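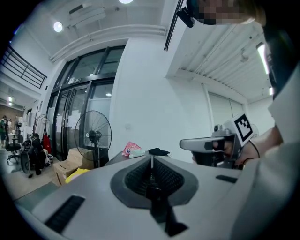 Looking after a pair of hand grippers is the kind of work that does not get into the yearly report. At Zuvar, in Stustville, it belongs to one technician, who came to the company from a repair shop for sewing machines and who asked me to leave out the name. The grippers are held and moved by a person, and the recordings are later used to teach the robot cell on the other side of the building. On top of the one in the hand there is a white square with a black printed pattern, and it was with this marker that our conversation began. "If the square moves by a hair, the whole recording moves with it," the technician told me. "The software does not complain. It believes you. So I have to be the one who does not believe."

The morning starts before the operators come. The technician wipes the markers with a dry cloth, never with alcohol. In the first year alcohol was used, and the black print became grey at the corners and the tracking was lost each time an operator turned the wrist. Now there is a spare set of prints in a drawer, kept flat between two sheets of glass. A print is changed when its edge begins to lift. "I do not glue it down again. Everybody wants to glue it down again. It will be crooked, and you will find this out two weeks later."

After that come the cables. I asked which part fails most often, expecting to hear about the motors or the sensors, but the answer was the cable, and always at the same place, close to the plug. It must have a loose loop, so that the hand can turn through 90 degrees without pulling on anything. With a short cable the operators begin to hold the elbow in a strange way, and this way of holding goes into the recordings too. With a long one it catches on the furniture. The length they use today was found by trying. "We cut one too short, and I was angry at myself for the whole afternoon," the technician said.

The finger pads are bought from Illés, a small moulding firm, and they are changed as a pair, also when only one is worn. A new pad against an old one closes a little to the side, and thin things such as a bag or a folded cloth slide out. The technician tests each new pair by picking up a sheet of paper, then a coin, then the paper again. There is a written instruction for this test, but I was told that it is older than the present pads and that one should not take it too seriously. 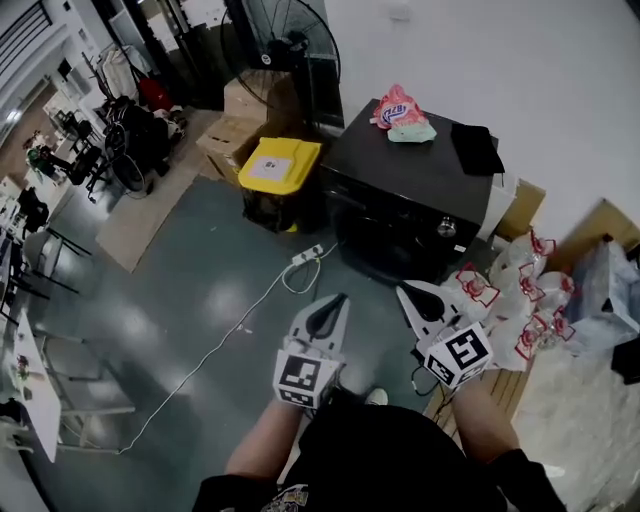
Calibration is the longer job. It takes 65 minutes when all goes well, and it is done after every change of pads and after every fall. Falls are written in a notebook, with the hour and the height. I was allowed to look inside it. Some entries are only one word, and one says "table, again". The technician opens and closes each gripper slowly, compares the opening shown on the screen with a set of metal blocks, and repeats the same with the gripper held upside down. If the two results are not the same, the screws of the housing are checked first, because they become loose from the constant squeezing - a quarter turn is usually enough.

The worst repair until now came last November. The left gripper began to report that it was closed when it was still open by the width of a pencil, but only in the second half of the day. The technician took it apart three times and found nothing. "I changed the cable. I changed the board. I even changed the operator, poor man." In the end it was a small plastic stop inside the trigger, which had a crack and opened when it became warm. All the recordings made since the crack had to be looked through again, 117 of them, and a part could not be saved. Today the stop is made of metal and comes from a workshop in Hindolgate.

I wanted to know whether the two grippers are treated in the same way. They are not. Most operators are right-handed, and the right one gets older faster, so every month the pads are moved from one to the other, with a label to say which side they came from. The trigger springs are not moved. They are replaced when they feel soft, and on this point the technician trusts the finger more than the force gauge.

My last question was about what a new colleague should learn first. There was a long pause - I believe the technician was thinking about the notebook. "To put it down properly," was the answer. "On its side, on something soft, with the cable not hanging over the edge. The calibration I can teach in one week. This takes longer."

A second pair is planned for the spring, if the order for the housings is approved. The drawer with the spare prints already has a place for it.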